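3. Collecting the demonstrations

3.1 Two ways of showing the task

We compare two ways of giving a small tabletop arm an example of a task. In the first, which we call hand guiding, the operator turns off the holding torque, takes hold of the arm itself and moves it through the task while the joint angles are recorded. In the second, remote control, the operator moves a smaller copy of the arm, the leader, and the working arm, the follower, copies its joint angles. The leader is the Iletti handle set with our own firmware. The follower is a printed arm driven by hobby-grade servos, and all recording runs through Trorkis, the logging program we wrote for this study.

Both methods are old. Hand guiding is often described as the easier of the two for a new operator, and we expected to see the same. It has one known drawback that matters a great deal on an arm this small: the operator's hands are in the camera view for most of the demonstration. A policy trained directly on those images learns from pictures it will never see at run time. To get around this, each hand-guided demonstration was recorded twice. The operator guided the arm once by hand, the objects were put back, and the arm then played the joint trajectory back without anyone touching it. Only the playback was used for training. A remote demonstration needs no playback and goes into the training set as it was recorded.

The cost of the playback step is not only time. A trajectory that succeeded under the operator's hands may fail when the motors carry the load alone. The printed links bend slightly, and the servos settle short of the commanded angle when the arm is stretched out. We return to this in Section 3.4.

3.2 Task and objects

The task is to take hold of an upright drink bottle by its cap, lift it, and set it down again inside a marked area. We chose the cap, and not the body of the bottle, for two reasons. The gripper does not open wide enough to go around most bottles, and a cap grasp leaves little room for error. An operator who comes in too high closes on air, and one who comes in too low pushes the shoulder of the bottle and tips it.
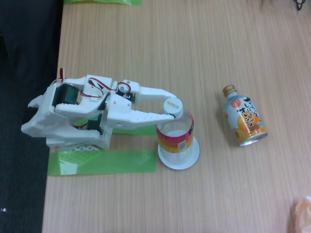 Grasping by the cap puts most of the difficulty into the last few centimeters of the approach. In the first part of the motion the operator only has to bring the arm out over the table, and neither method gives much trouble there. Close to the bottle the two fingers have to straddle the cap before they close. In the grasp shown in Figure 1 one finger ends just above the cap while the other presses against its lower side, and the cap is clamped between them. The bottle stands on a white saucer with a raised rim, so the arm also has to keep its lower finger clear of the rim on the way in. Operators using the leader tended to stop short of the cap, correct, and then close. Operators guiding by hand more often made the approach in one sweep -- their eyes were nearer to the fingers, and they could feel contact.

Figure 1. The follower arm holding a drink bottle by its cap. Strips of green tape mark areas on the table. A second drink container lies on its side in the open part of the tabletop.

We used ordinary drink containers for all trials. They differ in weight, in how well they reflect light, and in how much of the table shows through them, and a clear bottle that is nearly empty is easily pushed over. Objects lying on the table outside the task were left in place during recording. They were not part of the task and the operators were told to ignore them.

3.3 Procedure

Demonstrations were recorded at the Bovside laboratory over several weeks in October. Each operator worked with both methods, and the order was switched from one operator to the next. Before the first recorded demonstration with either method, the operator was given 5 practice attempts, which were discarded. A session with one method lasted until the operator had filled its share of demonstrations or asked to stop. Breaks were allowed at any time between demonstrations but not during one.

A demonstration began when the operator pressed a foot switch and ended when the switch was pressed again. We used a foot switch because hand guiding takes both hands for most people, one near the wrist and one behind the elbow. For remote control the switch was kept in the same place under the table, although the operator's second hand was free.

The operator marked each demonstration as good or bad directly after finishing it. A good demonstration was one in which the bottle left its support, stayed in the gripper, and ended upright in the target area. Demonstrations marked bad were kept on disk but not used for training. If the bottle fell, the operator put it back and began a new recording.

Across both methods we recorded 904 demonstrations. Of these, 206 were removed before training, either because the operator had marked them bad or because the playback described in Section 3.1 did not reproduce the grasp. We did not remove demonstrations for being slow or for containing corrections, even where the correction was large.

3.4 Playback errors

Most failed playbacks had the same cause. During hand guiding, the operator's hands hold up part of the arm's weight. The recorded angles are the ones reached with that help. When the motors repeat them alone, the gripper arrives a little low, and on a cap grasp that is enough to put the lower finger against the neck of the bottle instead of the cap.

We tried two remedies. The first was to add a fixed offset to the shoulder joint, chosen once for the whole workspace. It helped near the base and made things worse at full reach. The second was to fit a small correction that depends on how far the arm is stretched out, using the Birkett calibration plate as a reference. The second version was used for all playbacks counted in this paper. It was fitted again each time a servo was replaced, which happened 3 times during the study.

Remote control does not have this problem in the same form. The follower sags there too, but the operator sees the sag while it happens and raises the leader to make up for it. The commanded angles then already contain the correction. For this reason we store both the commanded and the measured angles for every remote demonstration, and train on the commanded ones. Training on the measured angles gave a policy that reached low in much the same way as the uncorrected playbacks did -- a mistake that is easy to make, as the two signals look almost identical when plotted.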